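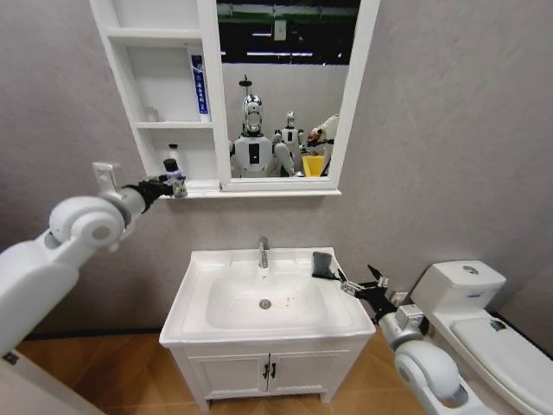
The small bathroom and the things we keep in it

There are people who can tell you what is in their bathroom cabinet. I met one of them in February and have not felt right since.

Min-kyu Chae lives in Henton, in a flat with a bathroom so small that the estate agent described it as "private". Chae has spent 11 years sorting out other people's cupboards for money, and agreed to look at mine for the price of lunch. It took most of an afternoon. We began at 4 and I was still defending a tube of foot cream when it got dark.

The trouble with a bathroom, Chae says, is that everything in it is small and everything in it might be needed. Nobody keeps a spare sofa in case the first one runs out. But most of us own three half-bottles of the same shampoo, each too good to throw away and too dull to finish.

The mirror cabinet makes it worse. Mine is a Kendeck, bought for £336 during a brief spell of optimism, and its mirror hides half of what I own behind my own face. Chae prefers the kind with a few open shelves beside the glass. Open shelves are harder to lie to. A bottle that has been standing there since the last prime minister but two starts to look like a lodger.

The rules, when they came, were short. Tall boxes go at one end, where they can lean on something. Whatever you use every day goes on the lowest shelf, within reach of a wet hand. A cup may hold toothbrushes, or it may hold nothing, but it may not hold hairgrips, a dead battery and a foreign coin. Mine was asked to leave.

Then there is the sink. I had always thought of wiping it as something you did before guests. Chae does the rim every morning, takes less than a minute over it, and speaks of limescale the way my grandmother spoke of the Londoño family next door: give it an inch and it will be in the kitchen.

We threw out a carrier bag and a half. I kept the foot cream. A fortnight later the low shelf is still in order, the top one has begun to slip, and I have bought another bottle of shampoo, which was on offer at Tradmont and is the same as the other three.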